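Vistier: a dump of duplicate-question links

README, last touched June 19, 2024

Vistier is a table of closed-as-duplicate decisions from Korkum, a question-and-answer board for people who repair things at home and then ask why it got worse. Each row joins a closed question to the older question it was pointed at. There are 3,957 rows. If you came for the answers themselves, they are in a separate dump called Dronell, which is larger and ruder.

What is in a row

closed_id: the question that lost
target_id: the question that won
votes: how many members agreed, from 1 to 8
reopened: yes or no
tag: the first tag on the closed question, whatever it was

Tags are left as typed. You will find "scissors", "scissor" and "sharpening-scissors" living side by side, each with its own defenders.

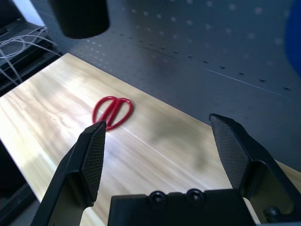 Known problems

Chains. In 421 rows the target is itself closed as a duplicate of something else. Follow target_id until it stops moving. Two chains go in a circle, and both of those are left in because the members involved were very sure.

Deleted targets. 965 rows point to a question that has since been removed. The id is kept and target_title is blank. Please don't file a bug for this; there is a bug for it, closed as a duplicate.

Votes of 1. A moderator can close a question alone, so a single vote means authority and should not be read as doubt. Anything that averages the votes column will get this wrong, including our own first chart.

Tag order. Korkum sorted tags alphabetically until a site update in November, and by popularity after that. The tag column therefore changes its meaning partway down the file. Questions on hand tools are hit hardest, as "adhesives" used to come first on nearly everything.

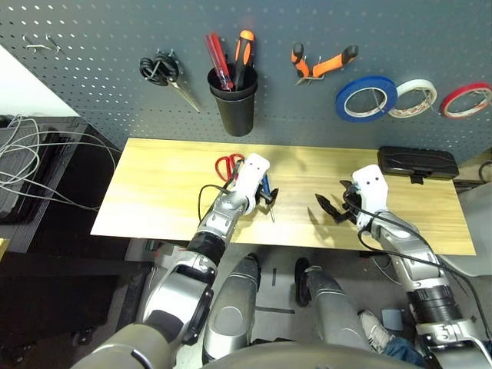 If you need stable tags, join on closed_id with the Tăng list, a hand-cleaned mapping that folds the spelling variants together. It covers closed questions only, and it has opinions about pliers.

Format

One CSV, UTF-8, comma separated, with a header row. Titles with commas are quoted. Titles with quotes are quoted twice and look terrible.

Reuse

Free for any purpose with a link back to Korkum. Usernames were stripped before export, so don't ask who closed yours.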